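Emard Hand Gripper Set for Cloth Work
Product page and planning notes for buyers

Category: hand-held grippers, cloth and soft goods
Sold by: Husar equipment shop
Page last changed: August 18, 2023

The Emard set is a two-finger gripper that a person carries and works by hand. It is bought mostly by teams who want to record how cloth is picked up and folded before they decide on a full robot arm. On this page you find what is in the box, what you must buy separately, and how to plan the money and the room for it.

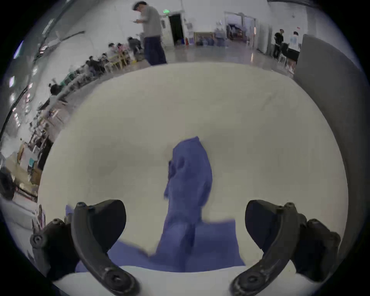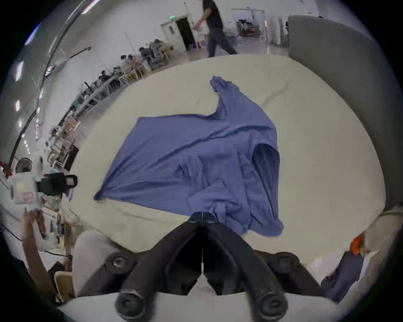 Blue cloth on a wide pale surface, with the black fingers of the gripper close to it.

What is in the box

- Hand gripper, black, with two fingers already mounted
- One pair of spare finger pads
- Wrist strap, adjustable
- Hex key for the finger screws
- Charger with cable, 2 meters
- Printed start guide in English

The camera is sold separately. Many customers own one already, and we did not want to put it in the price two times. Please look at the list of fitting cameras in the start guide before you order, as the bracket has only one size. The bracket for a second camera is an extra part and must be ordered by its own line.

About the fingers

The standard fingers are dark and matte and they end in a wide pad. The pad is good for T-shirts, towels, pillow covers and other cloth of normal thickness. For very thin cloth, like a silk scarf, we advise the Brallergate narrow tips. They fit on the same joint and are changed with the hex key from the box. Do not make the screws too tight. The thread sits in plastic and we can not repair it under warranty when it is broken by force.

The pads wear down with use. How fast depends much on the cloth. Denim is hard on them, cotton is mild. A team that works every day with mixed laundry should put spare pads in the budget from the start. Pads are always changed as a pair. An old pad together with a new one will pull the cloth to one side, and you will see this later in all your recordings.

Price and what to budget

One set costs 343 dollars without tax and shipping. This is the smaller part of what you will spend. From the orders we have handled, these are the items that buyers forget most often:

Camera and memory cards. Buy more cards than you think. The copying of files takes longer than people expect, and the gripper should not lie unused during this time.

Work surface. Cloth needs a large flat or softly padded place with free edges, so that the person can come from more than one side. A normal office desk is too small for adult shirts. If you have an old couch or a wide table, try it first and spend the money later.

Cloth. Please plan for this also! Buy the same shirt in several colors and sizes, and wash them before the first day. New cloth is stiff and behaves in another way.

Storage and computer. A simple computer is enough for copying and checking. For training you need a stronger one, but this can come in a later budget year.

People. The hours of the persons who hold the gripper are the largest cost for most teams. Plan also some time for the person who checks the recordings in the evening.

For a small start with two sets, cameras, cloth and cards, our customers have told us they spend around 2000 dollars before salaries. If your budget is under this, we would say buy one complete set instead of two incomplete ones.

Orders of 20 sets or more get the project price. Write to us first and do not pay in the web shop, as it does not know the project price and we must then send money back, which takes long.

Planning the room

Check the light. Ceiling lights that are very bright on one side give hard shadows in the folds, and some software does not like it. Curtains help. If other people work in the same hall, agree with them before you start, as the wide camera lens sees very far to the sides — walls, tables, persons, everything. Some of our customers ask for written permission from all who work in the room. We think this is a good habit.

Keep a place for charging close to the work surface, but keep the cables off the floor where the person walks.

Hand gripper first, or robot arm first?

We sell also the Cendamberg arm, so we hear this question often. The finger joint of the Emard set is the same as on the Cendamberg adapter plate, and the fingers can move from one to the other. So the money for fingers and pads is not lost if you buy the arm afterwards. The adapter plate is a separate order.

If you do not know yet which tasks you want to automate, begin with the hand set. It needs no safety fence and no fixed mounting. If the task is already clear and repeats all day, ask us for an arm offer directly. The arm has a longer delivery time, and for the start of a budget year it is wise to order it before the end of February.

Delivery and returns

Hand sets are kept in stock and leave our warehouse after the payment arrives. Narrow tips are made in small series and can be late — ask us before you plan a fixed starting day with them.

Unused sets can be returned in the original box. Used pads can not be returned. If a finger arrives with a damage, send us a photo of the finger and of the box label together, and keep the packing until we have answered.

Spare parts for this product

Finger pads, standard, pair
Finger pads, Brallergate narrow tips, pair
Wrist strap
Second camera bracket
Adapter plate for Cendamberg arm
Hex key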